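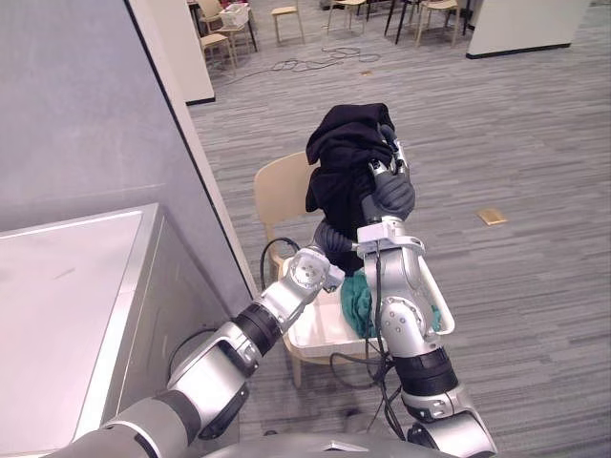
The Drum Year

The ferry from Semport was late, and by the time Saron Bogale walked up to the Kusura town hall the meeting had already started. She took a chair by the door. Parvathi Iyengar was reading the parade order out loud from a yellow pad.

"Bakers, then the rowing club, then the school," Parvathi said. "Then the drums."

A man in the front row raised his hand. "Are there going to be drums?"

Parvathi put the pad down on the table. The old chief had died on Sunday night. He had opened the harbor carnival every year since before most of the people in the room were born, and he had done it the same way each time, by walking down to the water and hitting the big drum once with his open hand. The parade could not leave until he did.

"That's what we have to decide," she said.

They talked for a long time. The hotel on Dallico Street had rooms booked and would have to give money back. The rowing club had guests coming from up the coast. Someone said the chief had loved the carnival and would want it to go ahead. Someone else said that was easy to say about a dead man. Mr. Schwerdtfeger, who owned the hotel, said he would go along with whatever the family wanted, and then he listed again what it would cost him.

"Has anyone asked the family?" Saron said from the back.

People turned around. She had been away five years and some of them had to look twice.

"You're family," Parvathi said.

"I'm a grandniece."

"You're the one who came."

Saron had not planned to say anything. She had packed one bag and a dress for the burial, and she had a ticket back. She looked at the poster on the wall next to her. It had a painted boat on it and, under the boat, Saturday, August 29, 2020.

"My aunt won't stop you," she said. "I talked to her on the phone. She also won't open her shutters until the mourning is over. You would be marching past her house with the shutters closed."

It was quiet after that. Mr. Schwerdtfeger rubbed his knee.

"How long is the mourning?" he asked.

"For a chief, until the November rains."

"Nobody comes here in November."

"No," Saron said.

Parvathi asked for hands. Nine went up for moving the carnival and two went up against. Mr. Schwerdtfeger was one of the two. He wrote down the new month in a small notebook and asked if the hotel could at least keep the bunting up. Parvathi said it could not.

Afterward Saron helped her stack the chairs. Through the window they could see a boy on a ladder taking the poster off the fish market.

"Who hits the drum?" Saron asked.

"The next chief, if they've picked one."

"And if they haven't?"

"Then I don't know. It never came up." Parvathi shut off the lights at the back of the room. "Do you want to see it? I have the key."

The drum was in the storeroom under a bed sheet. It came up to Saron's ribs. The skin was dark in the middle and pale at the rim, and there was a strip of tape along one side where it had been dropped. She remembered it being much taller.

"He used to let me sit on the cart," she said. "He told me to cover my ears and I never did."

"He told all of us that."

Parvathi folded the sheet over her arm and waited. Saron put her palm on the skin. It was cooler than she expected and a little slack.

"It needs tightening," Saron said.

"There's a man in Semport who does it. He's slow."

"I'm taking the ferry back that way."

"It won't fit in your bag."

"I could talk to him."

Parvathi wrote his street on a page of the yellow pad and tore it off. They pulled the sheet back over the drum, one at each side, and tucked it in around the bottom. Then they went out by the side door and walked up the hill to the aunt's house, where the shutters were closed and the kitchen light was on.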